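Main page | Contents | Random article | Recent changes | Search

Marker loss (hand-held gripper recording)

Marker loss is a tracking fault in which the position of a hand-held gripper can no longer be worked out from the printed patterns fixed to it. It is most common in two-handed work with cloth and clothing.
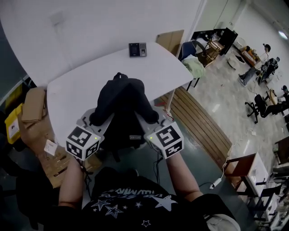 Description of the fault

Hand-held grippers are used to record human handling of objects so that the motion can later be repeated by a robot arm. In one common design each gripper carries a cube with black-and-white fiducial markers on its faces. A camera looks for the markers, and software computes the position and rotation of the cube from the corners of each pattern. At least one face must be readable at any moment. When no face is readable, the pose is said to be lost.

A short loss of a few camera readings is normal and is filled in by interpolation. Marker loss as a fault refers to a gap long enough that the filled-in path no longer matches what the hand did. The recording may still look smooth when plotted, and the error is often found only when the motion is played back on an arm.

Causes

The most frequent cause is occlusion by the handled item. A dark hoodie or jacket held up between two grippers can fold over a cube, and a hood or collar can rise between the cube and the camera. Sleeves and loose cuffs of the operator have the same effect. Rigid objects cause fewer losses and shorter ones.

A second cause is face ambiguity. If a single face is seen nearly straight on, two rotations of the cube fit the measured corners almost equally well, and the solution may jump from one to the other. The result is a sudden flip of the wrist in the recorded path. Strictly speaking this is a wrong pose and not a lost one, but most logs place both under the same code.

Other causes are motion blur during fast shaking of a garment, glare on glossy marker prints, worn corners, and cable drag. In cable drag the cable hanging from a gripper catches on furniture and turns the gripper in the hand. The pose stays correct while the grip of the operator changes, so the record no longer shows the task as intended.

Indicator lights

An indicator light on a gripper does not by itself show that tracking is good. In many units it reports power or connection to the recorder only. Operators who read a green light as confirmation of tracking have continued through long gaps. The Venau recorder uses a separate tone for tracking, sounded after four missed readings in a row.

The Skerkden playback incident

The best documented case took place in September at the Skerkden workshop, where a set of garment-folding recordings was played back on a two-arm cell built by Marinho. During a lift, the left arm moved 145 mm toward the right arm in a single control step. The grippers collided, one finger mount cracked, and the cell stopped on its force limit. There were no injuries. The guard door was closed at the time.

The inquiry was led by Keith Horrocks, with Diệp Thân responsible for the data review. Of the 2,628 recordings in the set, 4 contained a jump large enough to cause contact between the arms. In all of them the left cube had been covered by fabric and then found again with a flipped rotation. The interpolation step had joined the two poses without a speed check.

The report listed three contributing conditions:

- Playback files were not tested against the speed limits of the arms.
- Gap length was stored in the log but not passed to the playback program.
- The collision model treated the arms as separate machines, so neither was aware of the other.

Fahad Baloch, in a note attached to the report, disagreed with the weight given to the first condition. He argued that a speed check would have slowed the motion without preventing contact, and that the missing shared collision model was the main fault. The note was kept in the final version.

Prevention

Marker placement on several faces of the cube lowers the chance of full occlusion but does not remove it. A second camera at a different height is effective against fabric folds. Inertial sensors inside the gripper can carry the pose through short gaps, although drift limits their use.

The Ridex filter, written by Ayman Farouk and Jagadeesh Iyengar, compares each new rotation with the previous one and rejects any that would need a turn rate above 2,000 degrees per second. Rejected readings are marked as missing. The filter does not catch slow drift between two valid but wrong solutions.

Recordings with unresolved gaps are normally cut at the gap or discarded. First playback of any new set is carried out at reduced speed, with the arms empty and the guarded area clear of people.

See also

Fiducial marker
Occlusion
Pose estimation
Protective stop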